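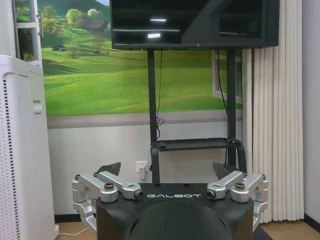
Ticket 291: Right gripper misses or drops small objects, comparison of two finger sets
Opened by: Jhun Mangubat
Opened: Jul 18, 2024
Site: Flumstead, demo room
Status: Waiting for supplier
Priority: Medium

Problem

We are comparing two finger sets for the parallel gripper on the right arm. Set A is the Kirkstead fingers, which came with our arm kit. Set B is the Tóth fingers, which are shorter and have a softer pad. The task is always the same: the left arm holds the container and the right arm picks small things from the floor and puts them inside. With set A the pick is usually good, but the object turns in the fingers during the lift. With set B it does not turn, but in many trials the fingers close before they reach the object and the arm comes up with nothing.

I expected a difference between the sets, but I did not expect that set B would close too early. The command is the same for both.

What I already checked

Mounting screws on both sets. They are tight.
Cable from the wrist to the controller. I changed it for a spare one, no difference.
Close command in the log. It is sent at the correct height for set A. For set B the height is the same, and this is maybe the mistake, see the update from the afternoon.
Force limit. It was 900 in the controller menu for both sets. I do not know what unit this menu uses, the manual does not say it.

Update, morning

I repeated the trials with the left arm closed on the handle of the mesh basket and the right arm waiting over the floor with open fingers. I wanted to see if the left arm moves when the right one starts, because this would also explain a bad position. According to the joint log the left arm stays still. I think we can forget the left arm as a cause.
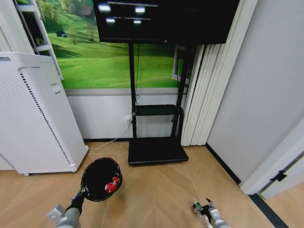 Basket in the left gripper, right gripper open and empty.

The open width in the menu agrees with what I measure with the caliper, so the zero position is also fine. I restarted the controller 3 times and the value came back the same each time.

Reply from Isden support

Thank you for the details. Please check which tool profile is active when you change the fingers. The profile contains the finger length. If the profile of the longer fingers is still loaded, the arm will stop too high and the gripper will close above the object. Please also send us the force limit and a log of one failed pick.

Update, afternoon

Support was right about the profile. I changed the fingers but I did not change the profile, because in the old software version it was not necessary. With the correct profile, set B goes down to the right height and the early closing did not come back. I have sent the log anyway. I also wrote the profile name on the storage box of each set, so the next person does not lose a morning like me. 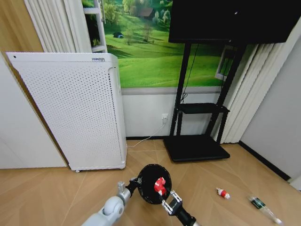

Turning of the object is the part of this ticket which is still open. I lowered the force limit and made the lift slower, but I can not say yet if this is enough, I need more trials. For the check after the lift I now stop the right arm with the object in front of the round black disc on the left side. A small red and white piece is easy to see against the dark mesh-like surface, and I can compare its angle between trials much better than against the light floor. I will do the same check for both finger sets, with the same speed.

Questions to Isden

1. Can the controller give a warning when the finger length in the profile does not agree with the measured contact height?
2. Which unit has the force limit in the menu?
3. Is it possible to order the soft pads of the Tóth type for the longer fingers? I would like to test the pad and the length separately. Now I change both things at the same time and this is not a good comparison.

Next steps

Repeat the trials with set A after support answers question 2. Do not update the controller software before this, please, also not on the second arm. The next version is planned for October and I prefer to finish the comparison with the present one.

I leave the ticket open.

Jhun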